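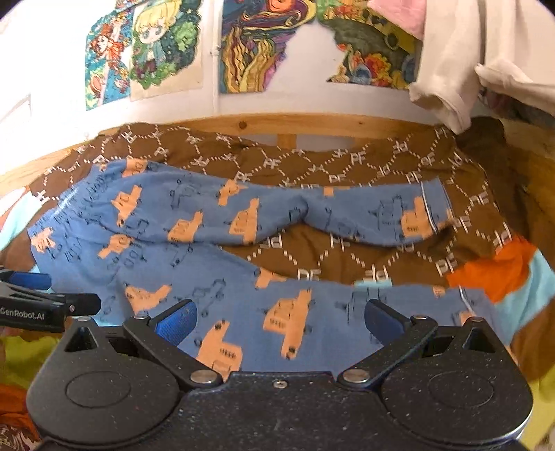 Why did the two arms pull against each other in the Wednesday run?

The left side was working from camera frames 141 milliseconds older than the right side's, so it closed and lifted late while the right arm was already moving away.

Project report, two-arm clothes folding, fault section
Group: Duyên Giáp, Bukola Oyelaran, Raili Heinonen
Supervisor: Trudy Goodwin
Fusilville, February

What we were trying to do

Fold kids' pants with two arms. Demos recorded by hand, with a gripper in each hand and a camera on each one, then a model trained on the demos, then the model run on the arms. We call the model Cinda and the arm cell Mai because typing "the bimanual test station" in every log got old. Recording was done at home on beds, running was done in the lab on a padded table. Same grippers in both places, only the handle is swapped for a flange.

Final training set was 2,002 demos. Shirts, towels, pants. The pants are the part that went wrong.

What happened

Wednesday, late afternoon. Pants laid out flat on the table. Task was grab the waist with one arm, the hem with the other, lift, fold in half. First tries fine, not pretty but fine. Then on the next one the right arm took the hem and started to lift and carry. Left arm had only just closed on the waist and was still pushing down. The fabric went tight between them. Normally you would want it to go slack again and it didn't, the left kept pushing and the right kept going, and the left wrist hit its force limit and stopped. Right wrist did NOT stop. It dragged the pants and the table pad toward the edge.

Bukola had the stop button and hit it. Raili was standing at the end of the table and had started to reach in to free the cloth before the right arm had stopped. Her hand was not touched. That is the part that went on the incident form and it's the part we got yelled at for, fairly.

Damage: one seam opened at the waist, one finger pad peeled off its backing. Arms OK.

What we thought it was

First guess was the print. Busy fabric on top of busy fabric, blue pants with drawings all over on top of a brown sheet with white letters all over, and we figured Cinda couldn't find the edge. Plausible because a lot of our pants demos look like that. We put the same pants on a plain gray blanket and it did it again. So not the print, or not only.

Second guess was grip force. Swapped the pads, re-zeroed the fingers. Same thing. This cost us most of a day and we should of looked at the logs first.

Third guess, Duyên's, was timing. She plotted finger opening for left and right on the same axis for towel folds, where both hands should close nearly together. In the older demos they do. In the newer ones the left is late every time by the same amount.

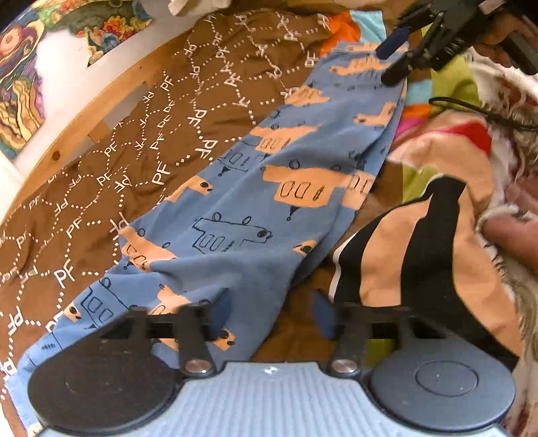
With two hands on one piece of cloth the timing matters more than anything else in the recording. Person closes one side, feels the tension through the fabric, moves the other. If the streams are shifted the model learns that one hand waits for the other, or that it goes before there is anything to go with. On towels you get away with it, the towel just sags for a moment. On pants held waist to hem there is no slack to hide in.

Cause

The left unit had been reset to factory settings after a battery swap. Our setup script turns on clock sync when a unit is new to it. It saw the left serial number, decided it already knew that unit, and skipped the step. No warning. The unit then ran on its own clock and our merge script lined up the two files by start time instead of by the sync pulse. We wrote both scripts so this is on us and not the hardware.

Worse, the same merge code runs live on Mai. So the offset was in there twice, once in what Cinda learned and once in what it was seeing on the day. We don't know how much each one contributed. Would need a run with clean live timing and the bad model, and Trudy said no to that, not with the bad model.

The stop problem

Separate from the above. Each arm has its own controller and its own force limit. When one trips, the other is supposed to be told. The message was going out over the same network as the video, and with both cameras streaming it was queued behind frames. Right arm would have got the message eventually. Eventually is no good.

Anahera Bolger from the workshop looked at our wiring and had us run a hard line between the two stop circuits. Took her less than an hour. Now if either one trips both lose drive power.

Changes made

- Sync is turned on at every power up, known serial number or not
- Merge script refuses the pair if there is no sync pulse in either file
- Stop circuits wired together, tested by pushing each wrist by hand until it trips
- Taped line on the floor. Behind it while drive power is on, everyone. To free cloth: button first, wait for the light, then reach
- Hand clap at the start of each recording, in view of both cameras. Low tech but we can check it by eye
- Demos recorded after the battery swap pulled out of training. Not fixed up, pulled. We tried shifting them back and the opening plots looked okay but the clock also wanders over a long session so one shift doesn't fit all of it

Re-test

Retrained on what was left plus some new pants demos. 6 runs on the plain blanket, then 2 on the brown sheet. No force trips. Folds on the brown sheet were sloppier - the left gripper went for the sheet instead of the waistband once and picked up a bit of both. So maybe the print does matter some, and the first guess was not totally wrong. Not enough runs to say.

Still open

Likusine, who let us have the second wrist sensor, want the raw force logs. Duyên is sending them. The log from the actual fault run is missing its last part since hitting the button also kills the logging PC's power strip. Strip needs to move to another outlet, not done yet.

Pads are on order. Until they come the left gripper has the reglued one, check it before every session and don't run pants if the corner is lifting.

Raili's incident form is in the lab binder, second tab.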